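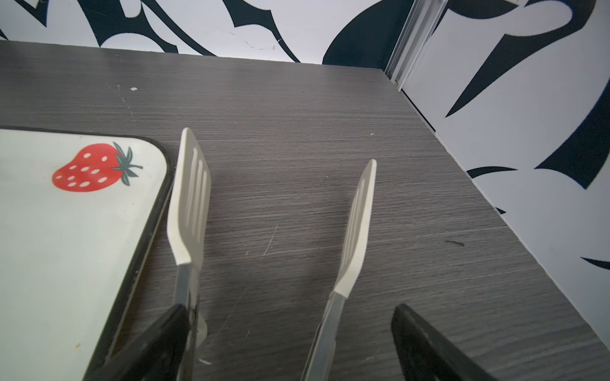
*Slotted pads on the gripper fingers at the Dalladach packing cell, beside a strawberry-print cutting board.*

**Trarnwood, 28/12/2020.** Dalladach has moved part of its bakery packing work to a two-arm robot cell and changed the duties of the staff on that line. The change covers the handling of baked goods between tray and paper bag. Loading, checking and final closing of bags stay with people.

The cell was set up under Benedek Magyar, who runs process engineering at the site. Test runs use toy croissants and other stand-in pieces, so that grip settings can be adjusted without wasting stock. Each arm works under its own program, and the two programs share a stop signal. If one arm faults, both hold position until an operator clears the fault at the panel.

Eleven people work on the line. Before the change, all of them packed by hand in shifts. Under the new schedule, two per shift are assigned to the cell as attendants, and the rest rotate between the ovens, labeling and dispatch. No jobs were cut, according to the company. Attendants complete 16 hours of training, covering restarts, cleaning of the gripper pads and the log sheet used to record missed picks.

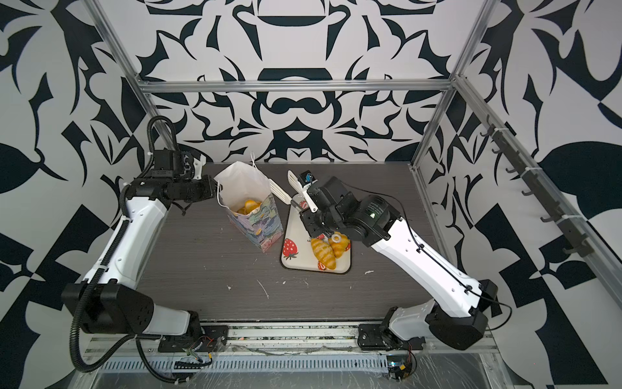

*Who decides when the cell is stopped for cleaning?*
The attendant on shift decides, and the stop is entered in the log with the time and the reason.

Araceli Villalobos, a packer who moved to attendant work, said the lifting is lighter but the job needs steadier attention. "With hand packing you could talk and keep going," she said. "At the cell you watch, and you write things down." She has asked for a stool at the panel and a shorter interval between rotations.

Dalibor Kadlec, the shift lead, said the first logs showed 91 completed transfers in a run of 100. The remaining nine were finished by hand. Most of the misses were pieces that turned on the pad during the lift. Pad angle and closing speed are being adjusted.

Rotation times will be reviewed in February. Dalladach has not set a date for a second cell.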